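Pestby Swap Shelf: Your Questions
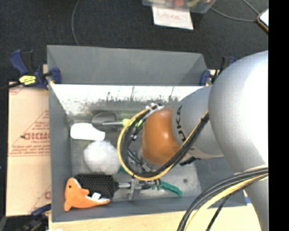

A gray bin of assorted household objects.

What is the Swap Shelf?
A free exchange for everyday household things! Bring what you don't use, take home what you do. We opened with 55 members and we're now at 242, which still makes us grin.

Do I have to bring something to take something?
Nope. Plenty of people come empty-handed the first time (and then turn up with three boxes the next).

What can I bring?
Kitchen things, small tools, toys, books, picture frames. Clean and working, please. We can't take mattresses, paint or car seats.

Is there a limit?
Five items per visit. In December we drop the limit completely, and it's wonderful chaos.

Do you take old things?
Yes, we love them! Lilian Nyaga once brought in a cookbook from 1900 and it was gone in minutes.

Where do leftovers go?
Anything still here after two months goes to the Custar thrift store.

Can I start a shelf in my own town?
Please do! Write to Hubert Imhof and he'll send you our setup notes, sign-in sheet and all.

Contact: Pestby Swap Shelf, 4000 Wei Street | © 2019 Pestby Swap Shelf | Back to top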